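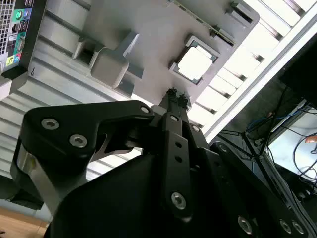 The Drawer of Dead Laptops: Why People in Tendbridge Hang On to Old Computers

Kiran Mishra
Project report, handed in 14th May
Course instructor: Vandana Srivastava

How I got into this

My mom has a laptop in the hall closet that hasn't been turned on since I was in middle school. The hinge is broken, the battery is swollen enough to bend the case a little, and every time somebody brings up getting rid of it she says "but my pictures are on there." I thought this was just a thing my mom did. Then I mentioned it in class and half the room started telling me about their own closets, so when we had to pick a topic I already had one!

The question I wrote on my proposal was: what keeps people from getting rid of a computer they no longer use? My guess was that people didn't know where to take one. I was pretty sure of that guess, which is a little embarrassing now.

What I did

I made a paper survey with two sides. The front asked if you had a computer at home that you had stopped using, how long it had been sitting there, and why. The back was for people who had gotten rid of one, and asked where it went. Laurinda Arruda, who was my partner for the first half of the project, came up with the back side, and it ended up giving us the most interesting answers.

We left stacks at the public library, the laundromat on Lodhi Street and the student center, and we stood outside the grocery store in November with clipboards until our hands stopped working. (If anyone does this project again, please do it in spring.) We got 171 surveys we could use. I threw out the ones that were blank on the front, and one that somebody had used for a very nice drawing of a dog.

After the survey I did longer interviews with two people, Kanchan Sachdeva and Sunita Sandhu. Kanchan fixes computers out of a small shop behind the post office. Sunita used to run the drop-off desk at the town recycling center and had a lot to say about it.

What people told us

Of the 171 surveys, 100 said yes, there was an unused computer at home. So more than half, and that's only the people willing to admit it to a stranger with a clipboard.

The most common reason wasn't the one I guessed. Most people knew about the recycling center, or at least knew there was one. What they wrote, over and over, was some version of my mom's answer. Pictures. Tax stuff. A novel. "Emails from my dad." A lot of them also couldn't say for certain what was on the machine, and that seemed to make it harder to let go of. One woman told me she didn't want what was on there, she just wanted to be the one who decided.

The next group was people who thought the computer was still worth money. Some of them had paid a lot for it and couldn't stand to give it away. I asked a few what they thought it would sell for, and the numbers were all over the place. Kanchan laughed when I read her some of them, but she also said she gets it, because people remember the price on the day they bought it and never look again.

Then there was a smaller pile that I labeled "spare." These are the people keeping the old one in case the new one breaks. I went in thinking this was an excuse, but a few of them really had gone back to the old computer during a bad week, so I took that back.

What's inside that's worth saving

I didn't plan on this section. Kanchan brought it up, and I kept asking about it because I had never thought about a computer as something that comes apart into pieces with separate lives.

She says the screen, the memory and the storage are what she reuses most from laptops. With desktops it's often the processor, when it sits in a socket and can be lifted out. In her experience processors hardly ever wear out. The fan gets clogged, the power supply dies, somebody spills a soda, and the chip in the middle of it all is still fine. 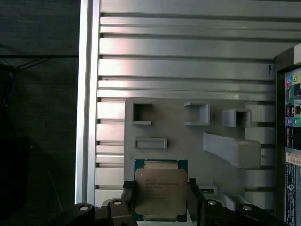

A desktop-style part up close: the processor's metal heat spreader, with its thin dark green border.

The flat metal lid is there to carry heat up to the cooler that gets mounted on top. Between the two goes a thin layer of thermal paste, and old paste can dry out. Kanchan says she has had customers ready to buy a whole new computer when what they needed was a cleaning and some fresh paste. I asked if that was bad for business and she said it's the reason people come back.

The bad news is that a saved processor only helps if you have a board it fits. She keeps a shoebox of them and is honest that most will never find a home.

The recycling center side

Sunita's view was different. She wasn't worried about parts at all. She was worried about batteries, and she told me (more than once) to make my mom deal with the swollen one. It's not supposed to be charged or squeezed or poked, and it shouldn't go in the regular trash. She told me to call the center before moving it.

She also said people would drive all the way there, hand over the computer, and then stand at the desk asking what happens to the drive. The staff didn't have a clear answer written down anywhere, so everybody said something slightly different. Some people took the computer back and went home. I loved this story because it matches the surveys so well — the building was never the problem, it was that last minute at the desk.

What I would do differently

My sample leans toward people who go to the library and the laundromat, so I can't say this is all of Tendbridge. I also asked "why" as an open question and then had to sort the answers into groups by myself. Laurinda sorted a batch without looking at mine and we disagreed on several, mostly ones where a person wrote both "photos" and "it was expensive." I went with whatever they wrote first. Ms. Srivastava pointed out that this is a rule I made up, and she's right.

I wish I had asked about phones. People kept writing phones in the margins.

My mom's laptop

Kanchan took the drive out and copied the pictures onto a new one. There were a lot of pictures of my cousin's birthday and nearly as many of a couch my mom was thinking of buying. The battery went to the recycling center, after a phone call like Sunita said. The rest of the laptop is still in the hall closet. I asked her about it last week and she said she might want the charger.

Thanks to Kanchan, Sunita and Laurinda, and to the laundromat for letting us tape a box to their wall.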